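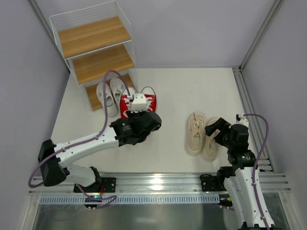
Zur Ordnung des Schuhwerks im Eingangsbereich

Mit Wirkung vom Dienstag, 13. September, gilt in meinem Haushalt eine neue Regelung für die Aufbewahrung von Schuhen. Vorausgegangen war eine Beschwerde meines Mitbewohners Karabo Khumalo, der den Weg zur Wohnungstür als nicht mehr zumutbar bezeichnete.

Vorgesehen ist ein kleines Regal mit drei Ebenen. Die Böden sollten aus hellem Holz sein, da sich Sand davon leicht abwischen lässt. Weiße Sneaker stehen unten, weil sie am häufigsten getragen werden. Rote und beigefarbene Stoffschuhe erhalten die Plätze darüber.
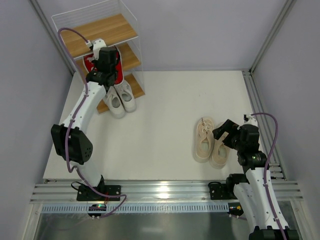
Paare sind grundsätzlich nebeneinander abzustellen. Schnürsenkel werden vor dem Einräumen in den Schuh gelegt. Nasses Schuhwerk verbleibt bis zum Abend auf der Matte und wird erst danach eingeordnet. Das Budget für Regal und Matte betrug 100 Euro und wurde eingehalten.

Für Stiefel besteht derzeit keine Lösung. Eine Überprüfung der Regelung ist für Dezember vorgesehen. Anregungen werden über die Kommentarfunktion entgegengenommen.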